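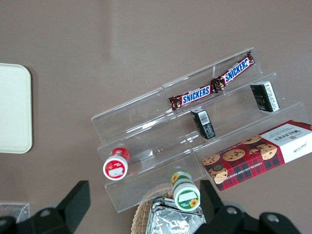
Birthe Brynjólfsdóttir

Counter and small display check, Redolis shop
Done 03/02/2018, before opening
Copy to: Aksel Arnardóttir, front counter

Good morning Aksel, and thank you for leaving me the step stool, I was very glad of it by the time I got to the light fittings. I've kept the same order as the December sheet so you can lay the two side by side. Where I've written OK and nothing else, I'm happy and you can skip along.

1. Risers and stands

1.1 Stand sits flat, no rocking
OK. I pressed on both ends of the clear stepped one and it stayed put. Please keep doing this yourself whenever it gets moved, it takes no time at all.

1.2 Joins and seams
OK, keep watching. The clear riser has its seam near the middle, and I ran a fingernail along it on every step. No lifting and no gap I could feel. If you ever catch a sleeve on it, take everything off and put the stand away until I've had a look, even if it's a busy Saturday and you'd love to leave it until closing.

1.3 Edges and corners free of chips
OK. Clear acrylic is a devil for hiding a chip (I still have the mark on my thumb from the old brochure holder!), so tilt it toward the window when you check.

1.4 Stand fully on the table
OK. No corner over the side. Do leave a good hand's width between the stand and the table edge, as we have so many little ones coming through with their grandparents.

2. Goods on the stand

2.1 Nothing likely to roll or slide off
Needs attention. The two Snickers are along the top step at the back, end to end, with the wrapper ends overlapping where they meet. I'd like them eased apart a touch, so that a customer lifting one doesn't bring the other along with it. Round-ish things up high always make me a little nervous.

2.2 Boxes steady
Needs attention. Of the two small black boxes on the middle step, the one further right is tilted. Please set it straight. The other one is standing up nicely.

2.3 Nothing sticking out past the stand
Needs attention. The Walkers chocolate chip shortbread on the front step runs past the right end of the riser. It's a lovely cheerful box with all that red tartan and I understand wanting it in front, but slide it left until the whole of it is supported, or give it a spot of its own beside the till.

2.4 Ingredients and allergen wording can be read
Left for you. I didn't pick the packets up to go through them. Would you please check each one, and have the wording handy for anyone who asks? Chocolate bars and shortbread are just the sort of thing people do ask about, and quite right too.

2.5 Dates
Left for you, same as always. Write them in the Coltetus book, please, on the page with the green tab.

3. Counter and floor

3.1 Cables behind the till
Fixed while I was there. The card reader lead had worked loose from its clip again. If it happens once more I'll ask Hindimus for a proper cover.

3.2 Floor mat at the door
Needs attention. The left corner curls. Tape will do until the new one comes, but press it down well and check it after lunch.

3.3 Fire extinguisher reachable
OK now. I moved two Ccori cartons from in front of it. Please find them another home, I've put them by the back stairs only for the morning and I don't want them there either.

3.4 Counter lights
One bulb out, 7 others fine. Spare is in the drawer under the wrapping paper.

The three display points can be done before you unlock the door, and the mat straight after. Put your initials next to each one on the paper copy and pop it in my tray. I'll come by at closing to look at the mat, and I'm bringing the good coffee.

Birthe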